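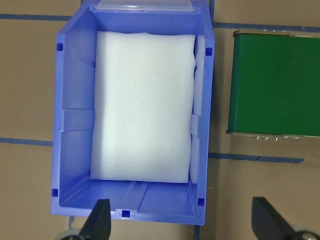
Blue bin with the foam pad in it.

Rellville Parent Boards > Schools > Student health survey, opt-out or opt-in?

marshroad_dad
The district sent home the letter for the Kazmi survey today, October 6, 2026. It goes to eighth and tenth graders and has 31 questions on alcohol, vaping, pills, sleep and stress. The letter says your kid takes it unless you sign the form and send it back. Last time they needed a signature to take part. Did anyone know this was changing? I don't mind the survey, I mind finding out from a sheet of paper at the bottom of a backpack.

tillie_k
It was on the school board agenda in September. I only know because I was there for the bus route item. They talked it over for a few minutes and moved on.

Reason given was that with signed permission they got so few kids that the results were useless. The families who return forms are not a random bunch.

oldgymfloor
That is the correct reason. I used to work in prevention in another county. With opt-in you mostly hear from kids whose parents read their mail. The numbers come out low, everyone relaxes, and then the grant people ask why we need a counselor.

marshroad_dad
I get the statistics part. I still think asking a thirteen year old about pills without a parent saying yes is backward. If the forms don't come back, call people.

pjw_north
Call them with what staff? The front office at the middle school is down to 2 people and one of them does attendance all morning.

quietcreek
I opted mine out and I'll say why. My son is in a small grade at Grosasholm. They say it's anonymous, but it asks grade, gender, who you live with and whether you've changed schools. I could pick him out from those four answers, and so could any teacher in the building.

oldgymfloor
Fair concern. Normally they don't report any group smaller than a certain size. Ask what the cutoff is and get it in writing. Ask who holds the raw answers too.

tillie_k
I emailed that question to Carmela Sarmiento, the student services coordinator. She answered the same afternoon. Pasting the part that matters:

"The schools do not receive individual responses. We receive a summary table by grade. Any group with fewer than 50 students is combined with another group before it is sent to us. Grosasholm will be combined with the east campus for this reason. Students may skip any question or stop at any point."

She also said you can read the whole questionnaire at the district office, but they won't put it online before it's been given.

quietcreek
Thank you, that helps. I wish it had been in the letter. I may still keep him out of it.

marshroad_dad
"May skip any question" — do the kids get told that, or is it on page one in small type?

pjw_north
My daughter took it two years ago. The teacher read it out loud at the start. She said half the class was done early and drew on the back.

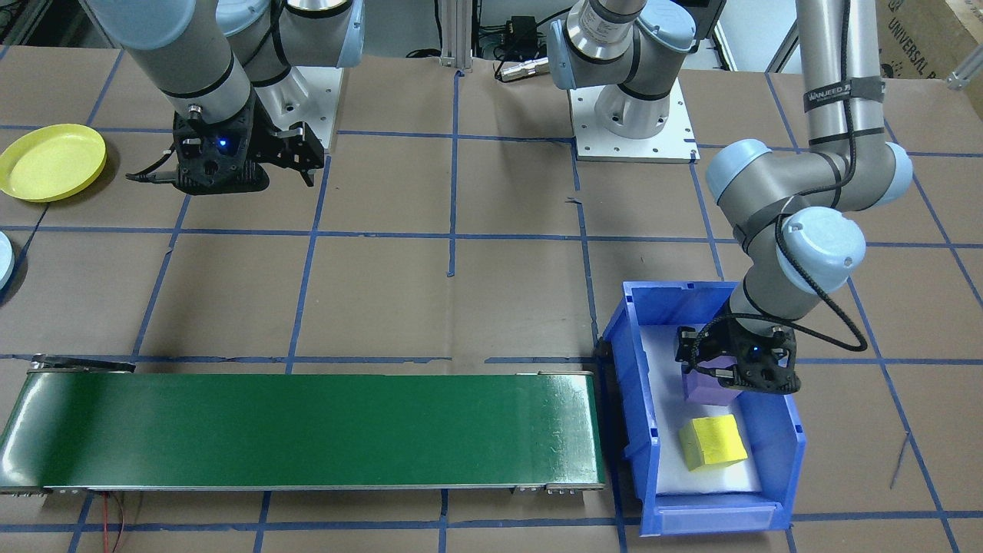
Robot arm over the taped table, yellow plate on the left.

ridgeline44
Going to be the grump. What did we get from the last one? I remember a slide show, a poster contest and a guest speaker. If they already know that kids vape in the bathrooms, why ask again?

oldgymfloor
Because you want to see if it's going up or down. One year on its own tells you very little. The catch is that they've now changed how kids get into the survey, so comparing this year with the last one is shaky. If the vaping number jumps, part of that could be the new permission rule. I hope whoever writes the summary says so near the top.

ridgeline44
So it's the one year on its own that tells us very little. Great.

oldgymfloor
For the trend, yes. For this year's picture it should be better than what they had. I'd take that trade.

tillie_k
Ridgeline, the last results did pay for something. The Thursday group at the Urov building came out of that grant. My niece went for most of a school year and it did her good. It isn't a drug program exactly, they cook and do homework and there's a counselor there.

ridgeline44
Didn't know that was where the money came from. They should say so. Still don't like the poster contest.

marshroad_dad
Update from me. I went by the district office and read the thing. It took me less time than I expected. Most of it is milder than I had pictured. There's a question about whether an adult at home drinks too much, and I don't love it, but I can see why it's there. I'm letting my eighth grader take it. I told her she could skip what she wanted.

My complaint about the letter stands. I wrote to the board and asked for 2 weeks' notice and a plain heading on the form so people know a blank means yes.

quietcreek
I'd sign on to that letter if you're collecting names. Ours is staying out this year.

pjw_north
Add me. Does the opt-out form have to be on paper? The link on the school page goes to last year's.

tillie_k
Paper, or a scan emailed to the front office. I told them about the link and they said they'd fix it.

Contact the moderators | © Rellville Parent Boards | Back to top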